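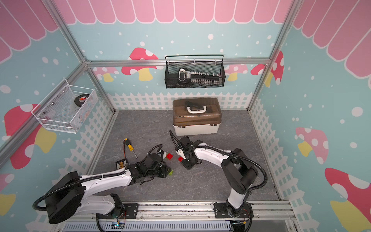

About Rekudport

Rekudport records demonstrations of manual work for use in training robot control models. We are based in Cirnton. Customers send us a task, or a family of tasks, and we return a set of episodes: time-aligned joint positions, gripper commands, video and text labels. We do not sell robots, and we do not train the final models, although we run small ones to check our own data.

What we record

Most of our work is two-armed manipulation on a tabletop scale. Typical tasks are picking up toy bricks, handing a part from one gripper to the other, sorting small items, opening and closing lids, and placing tools in a holder. Each task is written up as a one-page sheet before recording starts. The sheet gives the starting layout, the allowed variations, the end state and the conditions that cause an episode to be rejected.

An episode runs from a rest pose to a rest pose. The standard order is 1,000 accepted episodes per task. Rejected episodes are kept in a separate folder and delivered on request, with the reason for rejection attached. Some customers train on them and most do not.

The cells

Recording takes place in enclosed cells built from aluminum extrusion. The arms are mounted on a common rail at the front of the cell, and the walls are lined with printed panels that can be changed. Wall prints are treated as a variable in the same way as lighting or object position. A policy trained against one plain background tends to depend on it, and the dependence is hard to see until the robot is moved. Prints include gray, wood grain, street photographs and several cartoon designs. The cartoon designs have areas of color close in hue to the objects being handled, and they make a useful test for color-based shortcuts.

Items that do not belong to the task are also placed in the cell. These may be hand tools, tape, boxes or loose electronics. The arms are expected to work around them. Positions are drawn from a list at the start of each block and logged with the episode.

How an episode is made

An operator drives both arms by means of a matched pair of leader arms outside the cell. The software, called Mullness, records the leader and follower positions separately. The difference between the two is small in free motion and grows on contact, and several customers use it as a substitute for force readings.

Operators work in blocks of 47 episodes, followed by a break and a change of layout. The block length was set by trial. Longer blocks produced faster episodes with less variety in the approach path, which made the set look cleaner and train worse.

Operators are asked to move at a steady pace, to avoid pausing in mid-air, and to recover from a failed grasp if they can do so within the time limit. A recovered grasp is tagged as such. It is not an error. Models that have only seen clean grasps have little to draw on after a miss.

Review

Each episode is watched once at normal speed by a person other than the operator. The reviewer confirms the text label, marks the start and end of each subtask, and accepts or rejects. A script then checks for dropped video frames, joint readings outside limits and clock drift between streams. Any drift above 2 milliseconds sends the episode back.

After a block passes, a small imitation model is trained on the task so far and run in the same cell. The success rate is reported to the customer along with the data. It is meant as a check that the recordings contain a learnable signal, and should not be read as a forecast for the customer's own model.

Staff and training

Recording operations are run by Ro-un Kang, who wrote the first version of the reviewer guide and still maintains it. New operators start with brick handling and move to two-arm handovers once their rejection rate is stable. Prior experience with robots is not required. Experience with fine hand work, such as sewing, soldering or model building, has been a better guide to who does well.

Operators' names do not appear in delivered data. Each is given a number, so that customers can hold out one or more operators as a test group.

The Oh set

One of our collections, named Oh, is open to schools and to groups without a recording budget. It holds 1,032 accepted episodes of brick picking, placing and handover, with the task sheets and rejection notes included. The version now available was released on September 16, 2024. It replaces the earlier release, in which the gripper width was scaled wrongly for the right arm. Anyone still using the earlier files should download the set again.

Working with us

A new task begins with a short trial block, delivered free of charge, so that both sides can correct the task sheet before the full order. Please send a written description of the task, the objects to be used and the file format you need. Objects can be shipped to Cirnton and are returned at the end of the order unless you tell us to keep them.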